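Search this site
2 min read

Tuesday, December 27, 2022
Hillside laboratory, notebook of F. Hovland

Purpose of session: review of the Plodow grasp planner on thin white edges. The planner continues to propose contact points on the wrong side of an edge when the depth image is sparse. S. Gowda has asked that the two views be considered together.
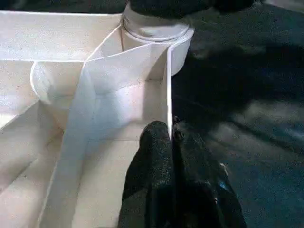
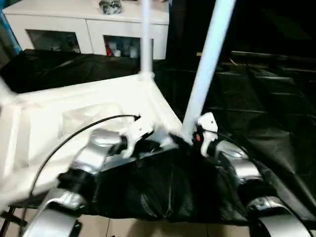
Wrist view first, head view second. White structure against black covering in both.

Observations. Contrast at the outer boundary is strong in the wrist view, and segmentation should be reliable there. Interior panels are white on white – the seams and creases are the only usable features. The head view gives both arms but little detail at the fingertips.

Change made: edge confidence is now weighted toward the wrist camera once the fingers are close to the target. Build 481 replaces build 405. The planner timeout remains at 2 seconds.

Outstanding: H. Ruddock to check the hand-eye calibration before the next comparison. T. Nair to confirm whether the collision model includes the arm cables.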